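Trurwood Repair and Share: progress report to the Pleltberg Fund
September 2018
Prepared by Jin-sol Bae, project lead

It has been a cracking few months and I'm very glad to have so much to tell you. When we last wrote, in May, the lending library was a row of shelves and a booking sheet. It now has 369 household items on the books, and people are borrowing them (and bringing them back!) faster than we had dared to put in the plan.

The big loans are still the ones you would guess: carpet cleaners, wallpaper steamers, the long ladder. What has surprised us is how much demand there is for kitchen things. Jam pans go out all through the fruit season, and the cake stands and serving boards are booked for nearly every party in Trurwood. We have moved the kitchen items nearer the door and given them their own pages in the catalogue.
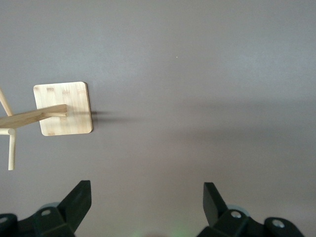
How long can a member keep an item?
Most loans run for 3 weeks, and a member can renew once by phone or at the desk if there is no waiting list.

The repair evenings have grown as well. We now run 4 a month, up from two, and the extra ones filled up at once. Lamps, toasters and zips make up most of the work. We had a lovely moment when a member who first came in with a broken radio stayed on to learn soldering, and she now helps at the electrical bench herself.

Grillberg, the hardware shop on the corner, has given us a standing discount on fuses, glue and sandpaper. It has made a real difference to the materials budget, which is slightly under for the period. The underspend is £200 and we would like your agreement to put it towards a second sewing machine, as the queue for the first one is getting silly.

Two things are behind. The online booking page, being built for us by Nishimura, is not ready — the calendar part kept letting two people book the same item, and we asked for it to be fixed before launch. We also haven't started the visits to schools. Both schools have said they would rather wait until after the half-term break, so we have moved that work into the next period at no extra cost.

Next up are safety checks on all the electrical items, new opening hours and a clear-out of anything that has never been borrowed. The updated budget sheet is attached.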